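**Mosivent members' app: second stage of scoping**

Members will recall that Mosivent has engaged Jerkari to prepare the scope for a new members' app on phones and tablets. The first stage dealt with sign-in and renewals. The second, which opens in August, deals with event bookings and messages.

Under the draft, a member will be able to book a place at an event, join a waiting list and cancel up to 8 hours before the start. Organisers will see their own bookings only. Group messages are to be kept for 7 days and then removed — a period the working group may still revise after hearing from branches.

Nayeli Ospina will lead the work for Mosivent, with Daichi Shimada responsible for testing on older phones. Vernon Bergeron continues to look after member records, including the paper files dating from 1987, which will not be carried into the app.

The survey held earlier this year drew 647 replies. The most frequent request was for larger text, followed by a calendar that can be viewed without a connection. Both have been added to the scope. A request for location sharing was considered and declined on privacy grounds.

Branches wishing to comment on the draft should write to Baiba Sepp by noon on Thursday. Comments need not follow a set form, but should give the section number to which they refer.

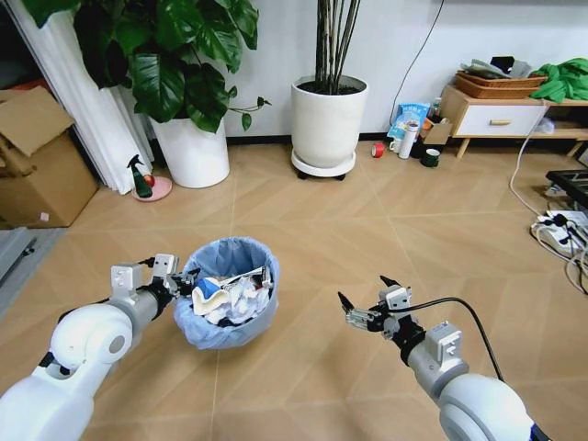
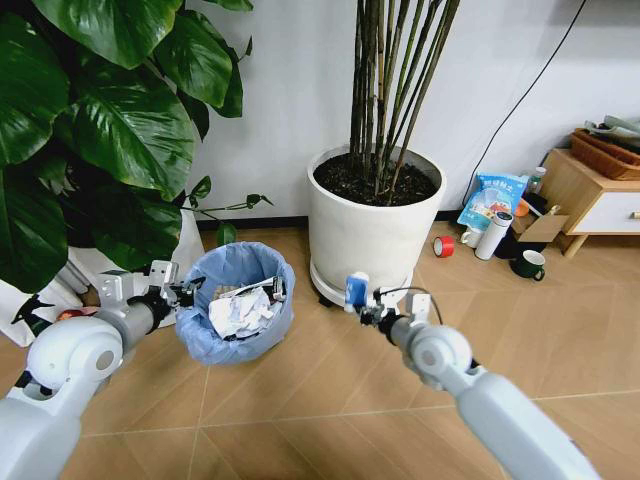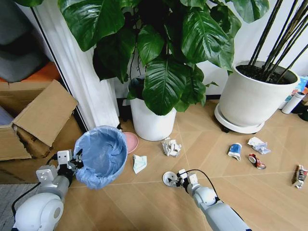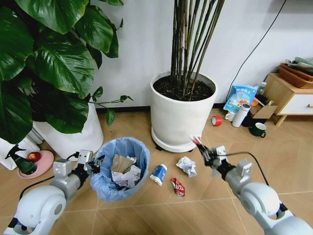
**Will the current website stay open once the app is released?**

The website will remain available for bookings and renewals, and members who prefer it will not be required to install the app.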